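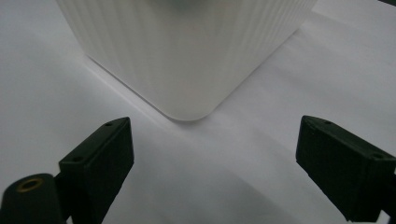 I spent most of September looking after the hand-held grippers on our small table at Pludholm, and I said I would write up what I did. Some of it will be of use to anyone who runs a similar pair. The rest is mainly so that I can find it again.

The set-up is called Flasach, after nothing in particular. It is a white tabletop in an aluminum frame – aluminium, I should say, but the parts list has it the American way and I have been reading the parts list all month – and there are two grippers that a person holds, one in each hand. You pick things up with them and put them down again, and each go is recorded. When I started on this there were 2,914 recordings on the disk, and the last 411 of them were doubtful.

The trouble was with the right-hand gripper. The fingers closed fine but they no longer met square. On a soft packet you would never notice. On a ribbed plastic box you notice straight away, as one finger touches first and the box turns a little before the other finger gets there. People had been making up for it with their wrists without knowing, and it was Roos Jansen who spotted it, by using the left gripper for a whole morning and then changing over.

So I took the fingers off. They are held by screws and come away quite easily once you have the right key. I had expected a bent finger or a crack. There was neither. One screw had backed out by a turn or so and the finger had been rocking on it, and the hole had worn slightly oval. I had spares from Barnmont, so I fitted a new pair on that side and left the other gripper alone.

In hindsight I should have changed both. A new pair next to a worn pair feels odd in the hands for the first day, and two people asked me what I had done to the left one. I had done nothing to it. I changed those as well in the end, and put the better of the old fingers in a bag with the date on.

Some notes on the refitting, in the order I did things:

Put the screws in loose, all of them, before tightening any. Close the jaws by hand on a flat piece of card, hold them there, and tighten a little on each screw in turn. If you do one up fully first, the finger is pulled over to that side and stays there. I got this wrong on the first try and had to start again.

Don't lean on the key. The parts are plastic, and a stripped hole means a new part. Van Rooij, who made up our first set, put thread lock on everything and I have stopped doing that, because I have twice had to drill out a screw that would not shift. I mark the heads with a paint pen and look at the marks instead. If a mark has moved, the screw has moved.

Check the cable while the thing is apart. Ours come off the gripper in a loop, and if the loop is too small it tugs when you turn your hand over. I gave each one more slack and then found that too much slack drags across the table and knocks small things about. There is a length in between, and I found it by trial.

Wipe the marker plates on top. They get fingerprints on them, and the tracking depends on the dots being clear. I use a dry cloth. I did try a wet one early on and it left smears that took longer to get off than the prints had.

After that it was a matter of trying it out. I like to use white things on the white top for this, as it is the worst case for the cameras. If it copes with those, it copes with most of what people bring. I go in slowly on a corner with the fingers wide open and watch which one arrives first. Then I do the same on a flat side, and then with something that has a loose end or a flap.

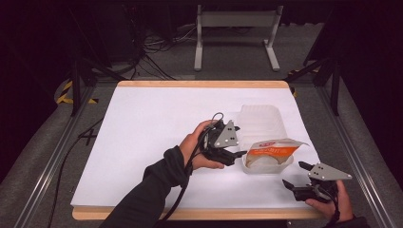 Both grippers over the table, with the translucent tray at the back and the food package in its small container.

I do 27 tries for each object. That number came from an old sheet and I have never found out who chose it, but it is enough to show up a fault and not so many that your arms give out. I write down only the ones that go wrong. On the new fingers there were two of those. One I put down to me, as I was talking at the time. The other was a slip on the packet that I couldn't repeat.

The floor needs a word too. Our cables run along the carpet at one side, and every few weeks somebody catches a foot in them and moves something by a small amount. I used to look for the fault in the grippers when that happened. Now I look at the frame first, and check it against the marks I have put on the carpet, and that has saved me a good few hours.

As for the 411 doubtful recordings, Roos went through them over several evenings and kept more than I would have. Her view is that a box that turns a bit in the grip is still a box picked up. Mine is that we would be teaching it a bad habit. We settled on keeping them in a separate folder, where they still are.

Still to do: the strap on the left-hand gripper wants shortening, and I need to order more screws, the short ones. I also want to try a softer pad on the fingertips, but Barnmont only had the thick kind when I last asked, and the thick kind stops the jaws closing fully. If anyone has used a thin one that stays stuck on, please leave a comment with the name of it.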